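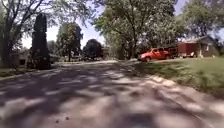
The Bestby neighborhood street program has entered its second season, and its coordinator, Freya Wragg, has spent much of the spring reading survey returns from the residents it is meant to serve. The program covers curbs, pavement, driveway approaches and street trees in the single-family blocks of the district. Ms. Wragg met with this newsletter on April 29, 2023, to discuss the returns and the work that will follow. On the blocks under review, a concrete curb runs between the pavement and a sloping lawn, tree shade lies across much of the asphalt, and driveways open directly onto the road. "People think of the street as one thing," Ms. Wragg said. "In our records it is four or five things, and each has its own repair schedule."

The office mailed 2000 survey forms last November and received 421 completed forms in return. Ms. Wragg described the response as fair for a mailing of this type. The form asked residents to rank their concerns and left half a page for written remarks. Many used the back as well.

"The written remarks were the useful part," she said. "The rankings gave us drainage first and shade second. The remarks told us that for many households those two are connected. They want to keep the trees, and they want the water to reach the inlet."

Asked whether the two aims are in conflict, Ms. Wragg answered that they can be. Roots may lift a curb, and leaves collect in the gutter. The program's position is that a mature tree should be kept wherever a curb can be rebuilt to accommodate it. Removal requires a written finding from the district arborist, and the owner of the adjoining property receives a copy.

"We have had blocks where the curb was moved a few inches and the tree stayed," she said. "It costs more in the first year. I am comfortable defending that cost."

Curb work will begin on the blocks nearest Cropper Avenue. The contractor, Skoltia, will replace sections that no longer carry water and patch those that do. Pavement is a separate matter. Ms. Wragg explained that faded asphalt is often sound, and that color alone is a poor guide to its condition. Inspectors look for cracking along the wheel path and for loose material at the edges -- a slow task, done on foot.
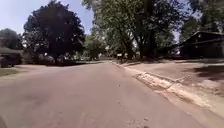
Dennis, a longtime resident of the district, wrote on his survey form that he would accept a rough road for another ten years if the gutter in front of his house were made to drain. Ms. Wragg read the remark aloud during the interview and said that it matched the general view. The office has accordingly placed gutters ahead of resurfacing in the coming budget.

Residents also asked about sidewalks. Ms. Wragg stated that the current phase does not include new sidewalk construction, although damaged panels may be reported at any time. Reports are entered in Trallix, the district's maintenance log, and are assigned a number that the resident may use to check progress by telephone.

"Please call if the number does not arrive," she said. "A missing number usually means the report was never entered."

Households on the scheduled blocks will be notified by mail before work starts. Vehicles may remain in driveways, but access will be limited while new concrete cures at the approach. Ms. Wragg asked that anyone who needs daily access for medical reasons contact the office in advance so that a temporary plate can be set in place.

The first phase covers more than 2090 feet of curb. Ms. Wragg would not give a completion date for the second, which depends on funding not yet approved. She did confirm that the survey will be repeated, with a full page for remarks.

"They were writing in the margins," she said. "We should have given them the room."

Survey forms and the block schedule are available at the front desk of the Bestby district office during regular business hours.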